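**Fledinell tenants told to clear their counters, more or less**

Jan 7, 2024

Residents of the Fledinell apartments have until April to bring their shared kitchens into line with a new rule on what may be left out on the counters, and several of them spent the holidays learning just how many jars they own.

The rule comes from Zeltarent, which manages the building and its 11 shared kitchens. In a two-page letter slipped under doors last month, the company said all countertops should be "substantially free of personal items" between meals. It did not say what "substantially" meant. Residents have been happy to fill the gap.

"I read it as permission for one mug," said Facundo Salinas, who has lived on the second floor for six years. "My neighbor read it as permission for a coffee maker, a vase and everything she brought back from her sister's. We are both law-abiding people."

The letter followed an inspection by Clenis, the cleaning firm that handles the hallways and, under a contract renewed last year, the kitchens too. Its crews had complained that wiping a counter took far longer when the counter had to be found first. The firm's report listed 222 items left out across the building on the day of the visit, with spice jars leading the field and a single ice skate in a category of its own.
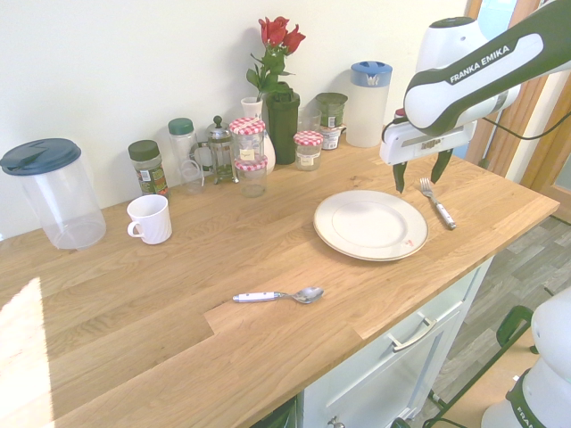

Zeltarent says it has no quarrel with anybody's breakfast. Its concern, a spokeswoman said, is with the things that come to stay along the wall and never leave, and on that point the residents more or less concede. The kitchen counters are a handsome light oak butcher block, put in when the building was redone, and tenants like them well enough to have covered them. Jars are the chief offenders. The ones with red-and-white gingham lids have a loyal following, and even their defenders struggle to explain why a jar with nothing in it needs a place beside the French press. Red roses in a dark green vase are a harder case. The letter does not mention flowers, and the spokeswoman, asked twice, said she would have to get back to us.

Those who fall short will not be fined, at least for now. An earlier draft of the rule, seen by residents at a meeting in the lobby, proposed a charge of $300 for repeat offenders. It was dropped after the discussion ran past ten at night and moved on to the subject of the elevator.

Zeltarent has instead set aside $3000 for shelving. The work has gone to Herrera, a local carpentry shop, which will fit one long shelf in each kitchen at what the letter calls "a reasonable height." This too has been open to interpretation. Salinas, who is tall, has no objections. A petition from the fourth floor asks for the shelf to be lowered, and a second petition, also from the fourth floor, asks for it to be left where it is.

The shop's owner said the job was simple enough, although he had been stopped on the stairs several times by people wanting to know how many jars a shelf could take. "It'll hold the jars," he said. "I can't promise it'll hold all the jars they're going to buy once they see it."

In the meantime, some floors have begun clearing out on their own. A box marked FREE appeared by the mailboxes just after New Year's, filled with lids that fit nothing and a fondue set missing its forks. By the next morning the fondue set was gone -- Salinas says he saw it on the third floor, on a counter.

Clenis will inspect the kitchens again in April. Residents with questions about the rule may leave them in writing at the front desk, where a tray has been provided for the purpose. The tray was full on our visit.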